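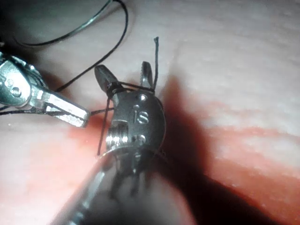 Suturing and knot tying, session 2: course handout
Haque Skills Unit, Zancombe
Updated 01/02/2024

Hello again everyone. These are the notes I promised at the end of the last session, tidied up a bit and with the answers to the things people asked me on the stairs afterwards. Bring them with you, scribble on them, and please don't laminate them (someone did last year and then couldn't write on them).

Session 1 was all about getting the needle through tissue at a decent angle. In this one we're on to what happens once the thread is in, so mostly knots, with a good long stretch on looking after the thread itself. If you missed session 1, come anyway, but have a go at the needle driving sheet first or you'll spend the evening cross with yourself.

What you're trying to do

A stitch has one job, and that's to hold two edges next to each other while they heal. The edges should touch. They shouldn't be bunched up, and they shouldn't be squeezed until they go white. I spent my first year pulling everything far too tight as it felt safer, and my trainer used to come round behind me, look, and sigh. A stitch that strangles the edge starves it of blood, and then you've got a worse problem than the one you started with.

So when you lay a knot down, think "closed", and stop there. Swelling will come along later and tighten it for you.

The knot we're using

We're sticking to the instrument tie. You can do this one with forceps and a needle driver at the bench, or with two instruments at the console, and the moves are the same. Those of you on the console list will find it fiddlier at first, as you haven't got any feeling in your fingertips to tell you how hard you're pulling. You have to learn to see it instead. More on that further down.

The order goes like this:

Pull the thread through until you've a short tail left. Two to three centimetres is plenty. Leave it too long and you'll be chasing it round the field, too short and it slips out of the first throw.

Hold the long end with your left instrument, a little way back from the tissue. Make a C shape with it, lying flat, with the opening facing the tail.

Put the right instrument on top of the C, inside the curve, and wrap the thread round it twice. That's your surgeon's throw, and the extra turn gives you the friction to hold the edges while you get on with the next bit.

Now reach for the tail. Keep the jaws closed on the way, open them only when you're there, and grip.

Pull the tail through the loops and lay the throw flat. Your hands (or your instruments) will finish on opposite sides to where they started. Pull along the line of the stitch, level with the tissue, never straight up.

Then a single throw, wrapped the other way. Then another single throw, back the first way. Snip, leaving yourself a few millimetres.

The wrapping the other way matters. Two throws wrapped the same direction with the same hands give you a granny knot, and a granny will slide. If yours sits crooked or looks like a little twisted cord, that's what you've got, so take it out and go again. 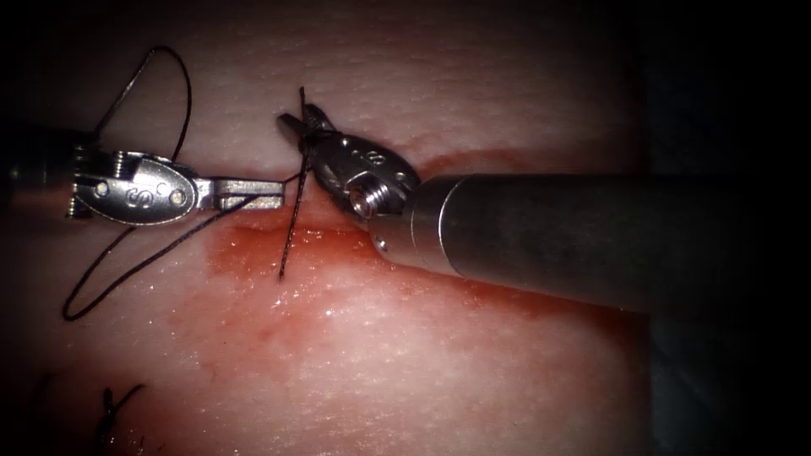

Where it goes wrong

The loops bunching up round the jaws is the one I get asked about most. You wrap your two turns, go for the tail, open the jaws, and suddenly the whole lot has slid down to the hinge and won't come off. Nearly always the C was too small to begin with. Make it bigger than you think you need and move the wrapping instrument less – let the other one carry the thread round it. If it does jam, close the jaws, slacken the long end, and ease the loops forward off the tips. Tugging makes it tighter.

Next up is fraying. Black braided silk is lovely to practise with, as it shows up nicely against pink tissue and it doesn't spring about, but it doesn't like being gripped hard by serrated jaws. Needle drivers have a strong bite. Every time you grab the thread in the middle you rough it up a little, and the weak spot will be the bit that snaps just as you're tightening your last throw (ask me how I know). Try to hold it only by the part you'll be cutting off.

Then there's the air knot, where the throw locks before it reaches the tissue and leaves a gap underneath. You can usually rescue it if it's only the first throw. Pull both ends to the same side to flip it into a slip knot, slide it down, then square it off again. We'll have a proper go at that after the tea break, as it's a really satisfying trick once you've got it!

And lastly, losing the tail. It flops into the blood or hides behind an instrument and off you go hunting. Before you start wrapping, look where your tail is and nudge it somewhere sensible. Dab the field if you need to. It feels slow and it saves you ages.

Seeing the tension

For console people. Without touch, you're watching for small things. The edges come together, then they dimple slightly on each side of the stitch. The dimple is your sign to stop. If the edges start to roll or heap up you've gone past it. Watch the thread as well: a slack strand curves, and it goes straight just before it bites. I still say "curve, straight, stop" under my breath.

Keep both instruments in view the whole time you're pulling, too. It's very easy to get absorbed in one and let the other drift off and poke something.

Homework

15 square knots before next time, on anything you like. A bit of string round a chair leg will do, or use the Dollora pads from the cupboard (sign them out, please, we're two short). I'd much prefer 15 slow tidy ones to a great heap of quick scruffy ones. Tie the last few with your other hand leading. It'll be horrible and it does get better.

If you'd like to keep a record, there's a log page at the back of your Jollura folder. Put down what went wrong as well as how many you did. When I started doing that I found I was making the same mistake on nearly every third throw and had never noticed.

What to bring

Your own forceps if you've got a pair you're fond of. Glasses, if you need them for close work. A pen. The room's cold in the evenings so bring a jumper that you can push the sleeves up on.

Assessments are in May, and the sheet with the marking points will go up on the noticeboard outside room 152. It's the same one as last year apart from the section on tail length, which I've rewritten after everybody read it differently.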